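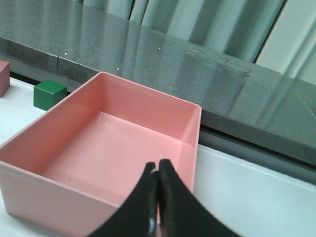
Pink plastic bin on a white tabletop.

Altarine Color Words

README, version 3, March 2021

Altarine is a list of the words people use for colors when they write about ordinary things: paint, yarn, kitchenware, toys, car seats, school supplies. It is a word list with counts and short source notes. It holds no color measurements, and there is no chart that ties a word to one exact shade.

What is in the folder

words.csv
One row per color word or phrase. Columns are word, base, modifier, count, first_source, and note.

pairs.csv
Color words that writers used for the same object within one text. If a seller calls a bowl "salmon" in the title and "pink" in the body, that makes one row.

sources.csv
One row per source, with the type of text, the country, and the license.

changes.txt
Plain list of edits by version.

All files are UTF-8 with commas as separators. Quoting follows the usual spreadsheet rules. Empty cells mean that no value was recorded. A zero is a real zero.

Where the words come from

The text was collected from 29 sources. Most are small: hobby forums, secondhand listings, mail-order catalogs, and letters pages that gave permission for reuse. Two larger sets came from the Timis and Achterberg catalogs, and those are flagged in sources.csv with the letter L. If you want counts that are not driven by catalog writing, filter on that flag first. Catalog writers like long names, and "dusty rose" is far more common there than anywhere else in the list.

Names and addresses of private sellers were removed before the text was read for color words. The full texts are not part of this release.

How words were chosen

A word went in if a writer used it to say what color a thing was. "Green tomatoes" stayed out when the writer meant unripe ones. "Orange" the fruit stayed out. Words such as "bright," "muted," and "dark" are kept as modifiers and never stand as a row of their own.
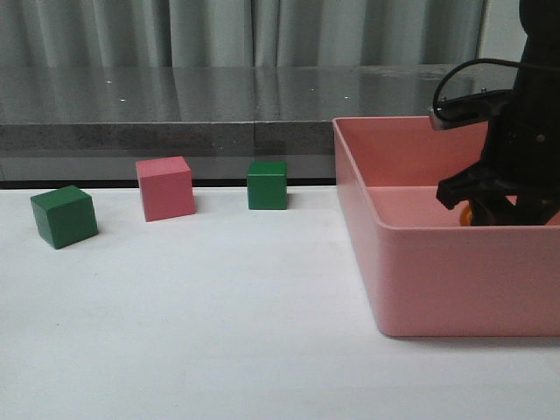

Dark green and pink cubes, with a pink bin at right.

Base words

Every row is assigned to one of 9 base words: red, orange, yellow, green, blue, purple, pink, brown, or neutral. Black, white, and gray are all filed under neutral, which some users will not like. The original word is always kept in the first column, so you can split them again.

Pink and red gave the most trouble. Coral, salmon, and rose are used by different writers for things that others would call red, orange, or plain pink. We filed coral under orange in version 1 and moved it to pink in version 2. In the current version it is under pink, and the note column reads "disputed." Bernadette Marchetti did the first sorting and Nivaldo Holanda did the second without seeing hers. Where they disagreed, the row has the same note.

Dark greens were simpler. "Forest," "bottle," and "hunter" are all filed under green with the modifier "dark," even where the writer did not use that word. 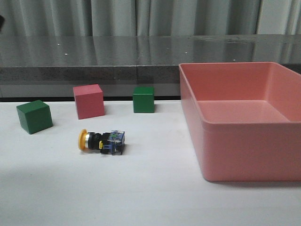

Spelling is left as the writer had it, apart from case. Both "gray" and "grey" appear, as do "mauve" and the fairly common "mauv." If you need them merged, the Covitier script in the tools folder will do it and write the result to a new file. It does not touch words.csv.

Known problems

English only. A few borrowed words, such as "ecru," are treated as English.

Phrases longer than 8 words were dropped. Most of them were jokes or brand slogans.

Counts for "navy" are too high in the clothing sources. Some of those lines are about the service and were missed in checking.

The modifier "light" is sometimes about weight. We fixed the cases we found in February and have not gone back over the yarn listings.

Comments on the last version
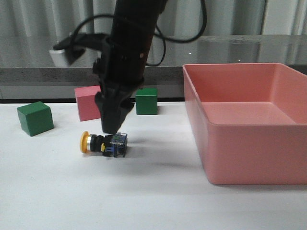 Siiri Šimkus wrote that filing beige under neutral hides too much, and asked for it to go under brown, where most of the paint sources seem to want it. Beige stays where it is for now, with a "disputed" note added to the row.

Tavion Haddad asked for the pairs file to say which word came first in the text. It now does, in the column named order.

Use and credit

The files are free to use, copy, and change, including for paid work. Please credit "Altarine Color Words" and give the version number. Corrections should list the word, the file, and the row as it stands. Send them to Ansel Baptiste at the address in changes.txt.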